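The Short Wire and the Round Connector

An afternoon with people who still care how a board meets its cable

By Florence Marchand

There is a particular kind of patience that belongs to people who make wire harnesses, and I have been a little in love with it ever since my first visit to the bench at Birkmont. I went for an hour on a Tuesday and stayed until they were switching off the lights (they were very nice about it).

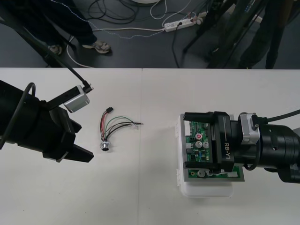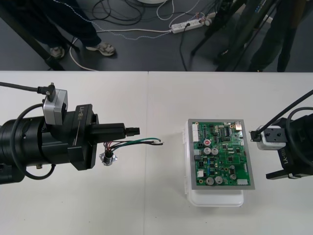
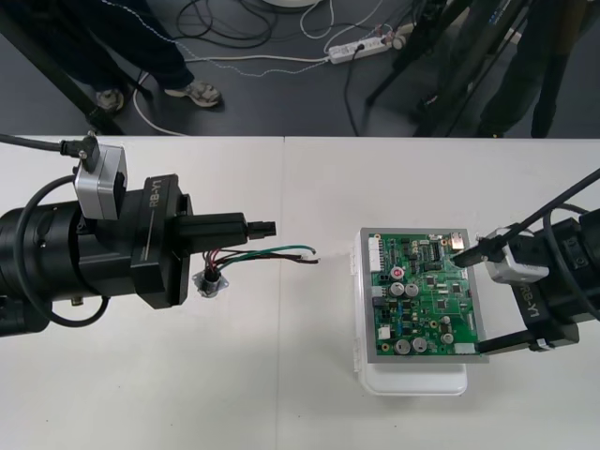
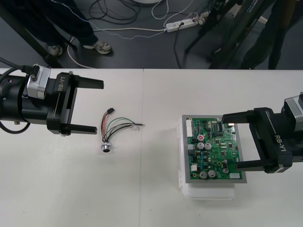
Green circuit board, round metal connector, and the wires still to be joined up.

Page last changed: January

Leszek Olszewski has been making up harnesses for longer than he cares to say, and he talks about them the way my grandmother talked about pie crust. You can follow all the rules, he told me, and still end up with something you wouldn't want to put your name on. The wires have to be long enough to reach without pulling, and short enough that they don't flop about and get caught under a lid. He cuts a first one by eye, lays it down next to the board, looks at it for a while, and then very often cuts another.

"People think the board is the clever part," he said, "and it is clever, I'm not arguing. But a board with nothing joined to it just sits there being green."

I had never given much thought to the ends of wires before that day. A stripped end is a small thing, a little bright whisker of metal, and I would have told you that one was as good as the next. Leszek has opinions. Strip too much and you have bare metal where you don't want it; strip too little and the joint has nothing to hold on to. If the blade nicks a strand, he starts over. When he has a bundle ready he fans the wires out flat on the table, each color with a bit of space to itself, and goes along them one by one with a magnifier that he keeps in his shirt pocket.

The round connectors are Krystyna Mazurek's department. She came over from Tollanov, where she spent years fitting them into panels, and she loves them without reservation. A plastic plug is fine for something that lives inside a case and never gets touched, she says, but when a cable has to go through a wall of some sort and be pulled out and pushed in by people who are in a hurry, give her a metal shell and a flange every time. She let me try mating a pair. I turned it the wrong way, naturally, and then the right way, and there was a small, firm settling feeling that I would happily have gone on repeating all afternoon.

Then there is the matter of where the board goes while all this is happening, and on this the two of them have been disagreeing, quite cheerfully, for as long as they have worked together. Leszek likes it low and flat. Krystyna wants it in a tray, and the tray up on a plastic box, so that you aren't hunched over by lunchtime and your fingers have somewhere to go under the rim. She also holds it by the edges and only by the edges, and will tell you so before you've reached for it. The tall round capacitors are the ones she worries about, standing up as they do where a sleeve can catch them.

Ryszard Wilczyńska, who runs the place, mostly stays out of it. His own rule is a clear table. Cables on the floor he can live with, tools on the windowsill he can live with, but the white tabletop is for the job in hand, and if you put your coffee down on it he will move it without a word and go on with whatever he was saying. I lost track of mine twice.

The shop gets through 800 harnesses in a busy month, he told me, and the longest single order they ever took was for 4,000, all the same, all with the same green wire in the same place. Krystyna remembers that one with a sort of fond horror. She saw green wires in her sleep, she says, and for weeks afterward she couldn't bring herself to buy lettuce.

Before I left, Leszek gave me an offcut, red and black twisted together, with the ends neatly stripped. It's on my desk as I write this. I keep picking it up and checking the strands for nicks.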